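# What the Quote Leaves Out

When the packing shop at Kashyap decided to buy its first robot arm, the budget had one line in it: the arm. Ankit Shakya, who runs purchasing there, now keeps a spreadsheet with 167 lines, and the arm is still only one of them.

"The arm was the easy part," he says. "We got three quotes and they were close. Then we started asking what it was going to hold things with."

Grippers, fingers, mounts, cables, guarding, floor work, training days and spare parts are usually quoted apart from the arm, often by different suppliers. Shakya's first request to Meltov, an integrator, came back with a price for the gripper body and a note saying fingers were to be agreed. He had assumed they were included.
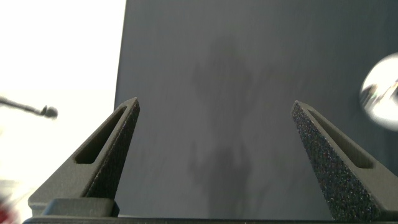 Fingers are the part a buyer should plan to replace. They touch the product all day, they get bumped, and a change in packaging can make a good set useless. A slotted, wedge-shaped pair with a speckled, gritty-looking surface is a different purchase from a set of flat metal jaws, and the supplier should be asked what the surface is, how long it is expected to last and what a new pair costs. Kashyap pays $800 a year for fingers under its current agreement. Shakya had put down nothing.

Jeptoo Tanui plans equipment for Ollitz, which has more arms and a longer history of getting the numbers wrong. She asks every vendor for the same thing: a price list of anything that can wear out, with delivery times. If a part takes more than two weeks to arrive, she buys a spare with the machine and charges it to the project. Later on it would have to come out of maintenance, where there is never room for it.

She also budgets for time. A new cell at Ollitz gets about two months before anyone counts its output. During that stretch the old line keeps running and both sets of wages are on the books. Vendors seldom mention this, and finance departments tend to find out in November.

Leasing helps some buyers. Derar, a leasing firm, will bundle the arm and gripper into a monthly payment, but its contract treats fingers and cables as consumables. Tanui reads that page first. Shakya signed before he reached it, and is asking for new terms when the lease comes up for renewal.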